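Bundgate flea market, was it worth the drive?

pinetop_jo
Went up to Bundgate in February and I'm still annoyed. $20 for early entry and half the dealers were drinking coffee with the tables covered. Anybody else?

oldtinman
I had a great morning! Got a Bråten enamel pitcher for 3 bucks — small chip on the spout, don't care.

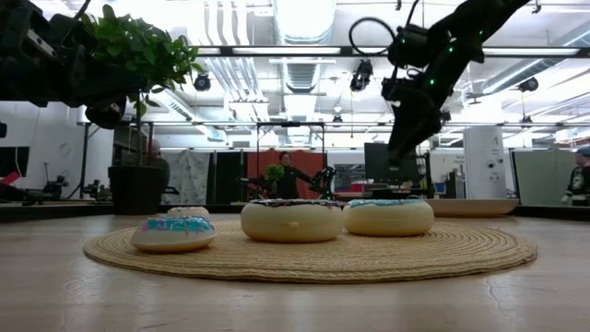 Donut cushions on the straw rug

marlo_k
Femke Verbeke had the good stoneware again, back corner by the doors. She wanted 700 for the big crock and wouldn't budge.

pinetop_jo
700?? I saw one go for way less at Plevasel.

marlo_k
Plevasel's was cracked, Jo. I picked it up and looked.

oldtinman
Gotta side with marlo. But I do agree early entry is a rip-off, just show up at 9 like I did.

pinetop_jo
Fine, 9 it is. Is the next one still in the same hall?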